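Notebook, cell 2 (Sulau arm, Cleretti gripper)
September, started 9:20

Left over from yesterday: arm faulted out three times on the cup routine, always on the close, always with the same code (3731, grip current over limit). Reset clears it, then it runs fine for a while and does it again. I wanted to get that sorted before starting the long Bandeo run, so no long run today.

First thing checked was the wrist cable, since that was the trouble in the spring. Connector seated, latch closed, no pinch where it passes the last joint. Flexed it by hand with the status page open and the link did not drop. I am fairly sure it is not the cable this time.

Second thing was the current limit itself. It should be 580 in the gripper config. It was 580 on the controller and 580 in the repo copy, so nobody changed it. I left it alone. Raising it would make the fault go away and we would be squeezing harder with no idea why. Please do not raise it.

Then ran the close with nothing between the fingers, 20 cycles, full open to full close. No faults. Current trace looks the same as the one taped inside the cabinet door from when the unit was installed. So the mechanism is not binding, at least not unloaded.

Put the cup back and ran the approach at 5 percent speed with my hand on the stop. Paused it low, before the close command went out, and looked at the wrist view. 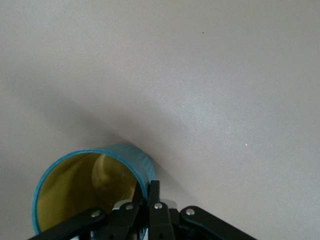 Wrist camera, approach paused, close not sent. Center finger up at the cup rim.

At this point in the routine the cup should be between the fingers with clear space on both sides. It is over to the left and the center finger is at the rim. If the close goes out from there the finger loads up against the wall of the cup, and the current goes over. That fits the code, and it fits with the empty cycles being clean.

So the gripper is doing what it is told and the position is wrong. Question is where the offset comes from.

Checked the taught point for the approach. Same numbers as the backup. Jogged to the table reference and the tip came down on the mark as well as I can judge by eye, so I do not think the arm has lost its zero. That leaves the pose coming out of the Van Wyk vision box. Logged the pose for the cup without touching it between readings, and the sideways value moved by more than the width of a finger from one reading to the next. It jumps between two values, it does not drift.

My guess is that the box sometimes fits the circle to the rim and sometimes takes in part of the shadow on the table next to the cup. The shadow is broad and soft and runs right up to the wall. Blocked the side light with a piece of cardboard and logged it again: one value only, and it stayed there. Took the cardboard away and the jumping came back after roughly a minute. Not proof but good enough to work from.

Ran the full routine with the cardboard up, slow speed, no faults. Normal speed, no faults. Stopped there for lunch.

Afternoon, 1:40

Safety point, separate from the above. When the arm faults on the close it holds position with the finger still loaded. Reset releases it, and the gripper springs open faster than I expected. Yesterday I had my fingers near the cup when I hit reset, which was stupid. From now on: stop pressed, hand out, cup left where it is, then reset from the pendant standing outside the tape. I wrote this on the card at the cell as well.

Also, the routine goes straight from approach to close with no check in between. Want to add one - compare two poses taken a moment apart, and if they disagree, back off and stop with a message. Easy change, but it needs testing at slow speed first, so it is not in yet.

To do
- proper shade for the side light, cardboard is taped and will fall off
- pose compare before close
- look at the pads on the center finger for wear after the faults
- ask Van Wyk support if the circle fit can be limited by color
- save today's pose logs to the shared drive, they are only on the cell PC

Cell is usable at slow speed with the cardboard in place. Do not leave it running unattended until the pose check is in.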